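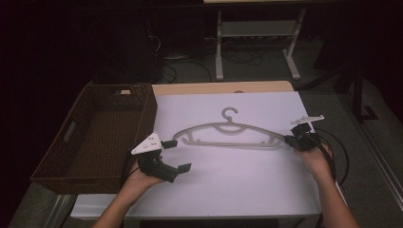 Slide 1. Grey hanger, two hand-held grippers, right one closed on the end of the bar.

Home Talks Notes Contact
Last updated: August

Can a machine hang up a shirt yet? Speaker notes, Wellthorpe evening session

Leave slide 1 up while people sit down. Start at 7.10 pm.

Opening

Thanks to Irja Kauppinen for the invitation. Say who I am, keep it short. I used to run the back room of a clothes shop and now I write about machines for people who run shops and laundries.

The question tonight is a narrow one. Can you buy something this year that will do the dull jobs at home or behind the till? My answer is no for most of them, yes for a few, and I'll say which.

Slide 1, the hanger

Ask the room how long it takes them to pick up a hanger. Wait for an answer.

Point out the person's hands on the handles. All the deciding is still being done by a human being. The fingers doing the holding are a machine's fingers, and that is already enough to make the job harder. You lose your sense of touch. You lose the small roll of the thumb that turns a hanger the right way round.

Then point at the shape. Thin bar, sloping shoulders, hook in the middle. Take hold at one end and the rest wants to swing. The left gripper is open just past the other end. Anyone who has tried to pick up a ruler with two pairs of kitchen tongs will know the feeling.

There's no shirt on it. Pause here. The shirt is the difficult part.

Why cloth is hard

A hanger keeps its shape. A shirt has a different shape every time you drop it. The machine has to find the collar, work out which side is the front, get one shoulder in and keep it there while it does the other. Hanne Pelkonen ran the sorting floor at a hotel laundry and her view was that new staff got the hang of it in a morning. (They'll laugh at that or they won't. Carry on.)

How the teaching works

Keep this to 2 minutes. A person does the job over and over with the grippers, the movements are recorded, and software learns from the recordings. Eetu Harju's group gave me their numbers for one task, putting a hanger on a rail: over 600 recordings before they thought it worth a trial. They used 512 of them after throwing out the bad ones. That is one hanger type and one rail.

Don't get drawn into how the software works. Eetu is in the second row and can take those questions.

What works now

Floors. Robot vacuums are fine on flat floors with the cables picked up.
Moving crates from A to B in a stockroom, if the aisles are kept clear.
Counting stock with tags.
Sorting parcels of a regular size.

What doesn't, or not well enough to pay for

Folding mixed washing.
Loading a dishwasher someone else has half loaded.
Hanging clothes straight from a basket.
Anything under a sink.

The Gusamton trial

Kaisu Niskanen's shop in Gusamton had a two-armed machine from Usero for a spring season. It put empty hangers on a rail. On a good day it did 40 an hour. Kaisu's Saturday girl is a lot quicker and also answers the phone. Kaisu liked the machine and sent it back. She'd have it again if it could work overnight without anyone there, which it couldn't, as a dropped hanger stopped the whole run.

Murray Robichaud at Ranjbar disagrees with me about this and I should give his side fairly. He says speed doesn't matter if the thing runs while you're asleep, and that dropped items are the next problem they'll fix. He may be right about the first part. I'd want to see the second.

If someone asks about price

I don't quote prices. They change and I get emails.

If someone asks about jobs

Say what I've seen. In the shops I've visited, the machine took a task and a person stood near it. I haven't seen a rota get shorter yet. I wouldn't promise it stays that way.

Close

Back to slide 1. Ask again how long it takes to pick up a hanger. Then questions, then tea in the side room. Doors shut at 9 pm and Irja needs the chairs stacked.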